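Hosville Workplace Guides
Home Guides Contact
January - Liesbeth Van Wijk
Filed under: Small offices / Setting up / Cooling and water

Section 2. Air conditioning, fan and drinking water

Read this section before moving any furniture. It covers single rooms with a wall-mounted unit, a pedestal fan and bottled water kept on site.

2.1 Placing the furniture

1. Set the desk against a side wall, with its chair behind it. Leave space for the chair to roll back.
2. Stand the fan beside the desk chair, on a level part of the floor. Run the cable along the wall.
3. Put the meeting table towards the middle of the room. Small items such as a vase may stay on it.
4. Place any folding chair last and check that both sides lock open.

CAUTION: Do not run the fan cable under chair legs or castors.

2.2 First use of the air conditioning

1. Close the windows and the door.
2. Set the Wovari controller to cooling, 21 degrees.
3. Wait until the unit is blowing steadily, then switch the fan on at its lowest speed.
4. Turn the fan away from loose papers.

Note: the order number for the replacement filter is 1529. Dierckx filters have a different clip and will not fit.

CAUTION: Keep the slatted grille clear. Nothing should be hung from it or from the pipes.

2.3 Storing the water

Full jugs are heavy - lift them one at a time with both hands. Keep them upright, with the larger ones near the wall. Smaller jugs can stand together on the floor, away from sockets. Fan sockets in this layout are rated for 2000 watts and must not be shared with a heater. 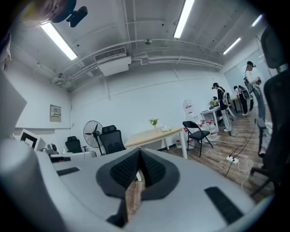 Nukness wrote in to say that the fan does more good at the far end of the room from the unit, and that at their place the desk end stayed stuffy until they moved it. That is fine provided the cable still reaches without an extension lead.

2.4 End of the day

1. Switch off the fan at the socket.
2. Switch off the air conditioning at the controller.
3. Fold the spare chair if the floor is to be cleaned.

Previous Contents Next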